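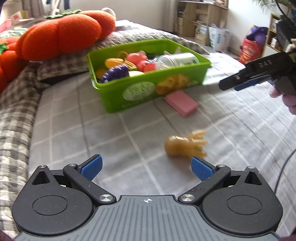
I've been hanging around Marleny Ñahui's manipulation project for a few months now, and my favourite thing about it is how little of it involves a robot. Her question is a simple one: can a machine learn to tidy up from people who tidy up while holding its hands? So instead of steering an arm with a joystick, you pick up a pair of grippers and get on with it. The job I keep coming back to is the toy one, with a tan octopus out on the bedsheet, a green bin full of pretend fruit and veg behind it, and those blue finger pads open wide in front. I had a go myself and I was hopeless (my grip is apparently "very Canadian", whatever Marleny means by that).

The team has 3,097 recordings so far, and Florian Charpentier has watched more of them than is good for anybody. What he's after is variety. Early on they filmed everything on one table in the Pundow lab, and the policy they trained was brilliant on that table and useless on Elisa Morelli's couch. Then they swapped in 600 clips from real homes, kept the total the same, and it coped far better with clutter it hadn't met before!
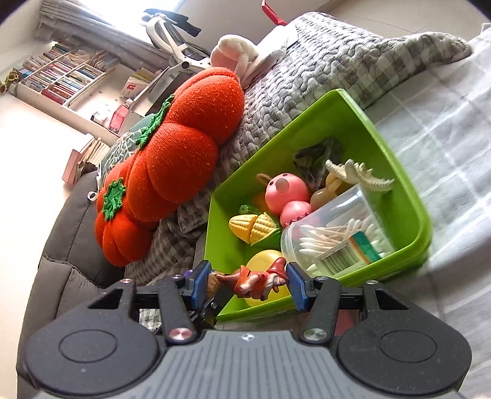
Page last updated: December

Small things are still a pain. A little glossy fox-like figure pinched over the rim of the bin looks like nothing much, but the model has to pick a spot to squeeze and a moment to let go, and it's the letting go that it fumbles. Marleny's fix was to have people do the same pick-up at two speeds, slow then normal, and train on both. Dropped toys went down by roughly a third, she tells me, over 200 test runs.

Florian isn't sold yet. He wants the whole lot repeated in a kitchen, with wet dishes, and he's already asked if he can have mine. I've said yes, as long as he brings his own plates.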